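The owner of Tevota started out selling soap molds from a spare bedroom and now rents a unit with a loading door and a floor drain. The shop sells small household goods by mail: trays, dishes, hooks, drawer dividers, a few kitchen tools. It has one employee besides the owner, a packer who has been there almost from the start. Both agreed to talk on the condition that we leave their names out, and both kept working for most of the conversation.

We asked first about the tables, which take up most of the unit.

"People come in and expect shelves," the owner said. "We do have shelves, they're along the back. But the work is on the tables. If the tables are bad, everything is slow."

The tables are white. The first ones were brown, bought secondhand from a school, and the owner kept them for two years before giving them away.

"You couldn't see anything on them. A clear sticker, a little screw, a chip off the edge of something. On white you see it right away. You also see every bit of dirt, so you wipe them more, but I'd take that trade again."

Wiping is done with a damp cloth and plain dish soap, once before the first order and again after lunch. The packer does it in strips, from the back edge toward the front.

"I used to spray and go in circles," the packer said. "It left streaks, and then a label would pick up the damp and curl. Now it's a cloth, wrung out hard, and I wait a couple of minutes. I do something else, fold boxes or whatever."

The trays came up early and we stayed on them for some time. They are part of what the shop sells, and the two of them also use trays to hold the pieces of an order while it is being put together. The owner buys them from Pludard, a small supplier that ships by the pallet. The last order was for 1,000 trays in mixed colors, which was more than the shop had ever bought of one item.

"I was nervous about it," the owner said. "That's a lot of money sitting on the floor. By the end of summer we had 244 left, so I quit being nervous."

Which colors go first?

"Gray, always. Then the pale green. I didn't want the green, to be fair. The supplier talked me into it. I thought it looked like a hospital. Customers put it in bathrooms, they put it by the front door for keys. One woman wrote that she feeds her cat on it."

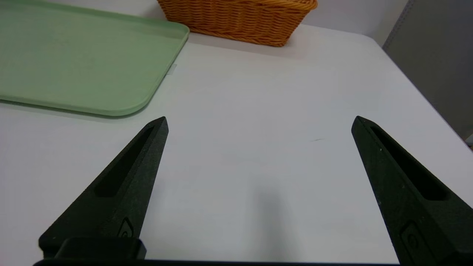
Text and photo: staff writer, Skino
Home and Workshop section
1 Oct 2025

A pale green tray on a white table is easy to find, the packer told us, but the white trays are a nuisance. They disappear against the surface, and one was once knocked off with an elbow. The fix was to keep the white ones on a sheet of brown packing paper until they go into a box.

We asked how an order gets put together, from the slip to the tape.

The slip comes off the printer and goes face up on the table. The packer reads it through once without picking anything. Then the items are brought over from the shelves and set in a tray, biggest first. Small things such as hooks go in a paper envelope before they go anywhere else.

"Hooks were our worst item for complaints," the packer said. "They'd slide under the flap of the box and the customer would say we didn't send them. We did send them. They were in the recycling with the box. So now they get an envelope with the word HOOKS on it in marker, and the emails stopped."

After that the slip is read a second time, from the bottom up. The owner brought in this habit after a bad November, when the shop mailed 848 orders and a good number went out short.

"If you read it the same way twice, your eye skips the same line twice," the owner said. "Going from the bottom feels stupid, but you catch things."

Only one order is allowed on a table at a time. There had been a period when the packer ran three side by side to save walking, and the owner let it go on because it looked fast.

"It was fast," the packer said.

"It was fast until somebody got a soap dish they didn't order," the owner said.

The wrapping is plain. Trays get one sheet of paper between them and two around the outside. Corners get an extra fold. The shop tried a molded insert from a firm called Trajkovski and liked it, but the insert fit only one size of tray and took up a whole shelf in storage. They used up the ones they had and went back to paper.

Did breakage go up?

"A little, in the cold months," the owner said. "The corners get brittle on some of them, or that's my theory. We send a new one. It costs less than the inserts did."

Light was the other thing the owner wanted to talk about. The unit used to have two bare bulbs, and the packer worked in a shadow of their own making for most of the winter. There are now long fixtures with covers over every table.

"You want it even," the packer said. "It doesn't have to be super bright. When I'm checking for scratches I pick the tray up and tilt it anyway. But for reading slips all day, even is what you want. My headaches went away, for one thing."

We asked what happens to the trays that do have scratches. They go in a bin by the door with a red dot on the underside, and they are sold at half price twice a year to people who live close enough to come by. The ones that don't sell stay in the unit and are used for packing. The packer has a favorite, with a melted spot on one side, and will not let it be sold.

The owner is not planning to add many new items. A lidded box is coming, in the same colors as the trays, and the first shipment will again be 1,000 pieces. There is some disagreement over where it will go. The packer would like to lose the bottom shelf of drawer dividers, which hardly move. The owner thinks they will pick up after the holidays.

"You said that last year," the packer said.

"I did say that last year," the owner said, and went to get more tape.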